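Thread: Leaving power strips switched on all the time, yes or no?

mossybucket
Settle this for me. I switch my strip off every night and my husband thinks I'm nuts. It feeds two phone chargers and a lamp! He says the savings are pennies. Our last bill was for $80 and I'd like it lower.

Doltness
He's right, sorry. An idle phone charger draws next to nothing. Go after the old fridge in the garage if you have one.

pinwheel_44
Disagree with Doltness. I'm not doing it for the money, I just sleep better. Also a cable box or game console on standby can pull up to 21 watts, so it depends what's on the strip.

Doltness
Fair about the cable box. But she said phone chargers and a lamp.

kokov_fan
The bigger thing for me is cords. I color match mine now, one color per person, and the fights over who took whose charger have stopped (mostly). Power strip and cable pics:

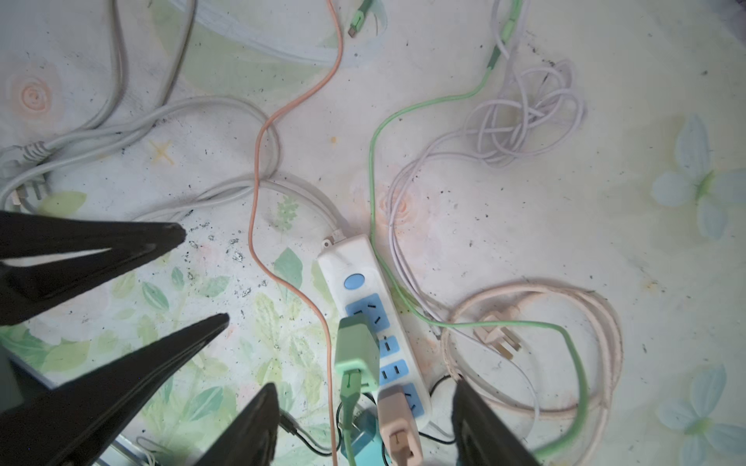
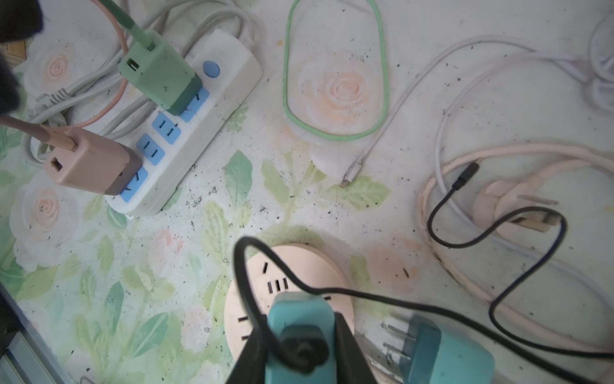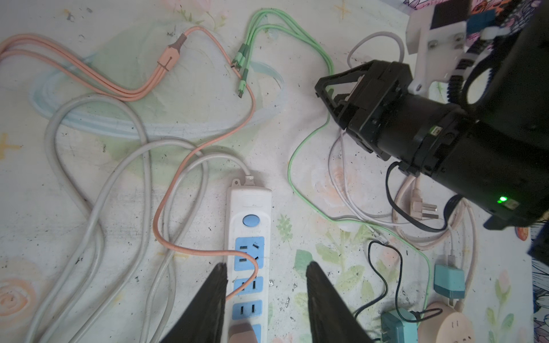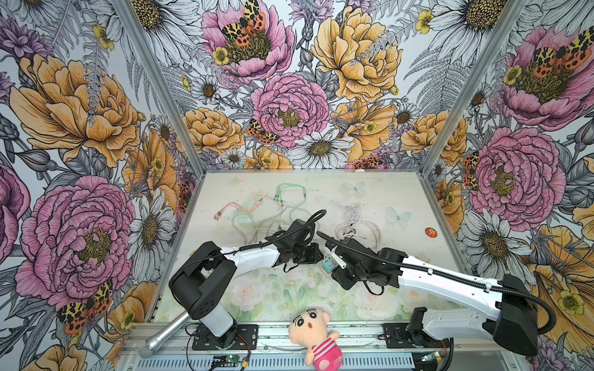 Anyway, we went with green for the kids and pink for me, and gray is whatever's left over. My sister tried labels and they peeled off in a week. Oh, and I do switch off at night too, so that's another vote for mossybucket.

mossybucket
Ha, thank you! Stealing the color idea. Where do you get decent colored ones? Mine all came in white.

kokov_fan
Gadura had a bunch last October. Not sure they still do.

Doltness
Just please don't plug a space heater into any of those strips. That one goes straight into the wall.

pinwheel_44
OK, that we agree on. Still switching mine off though.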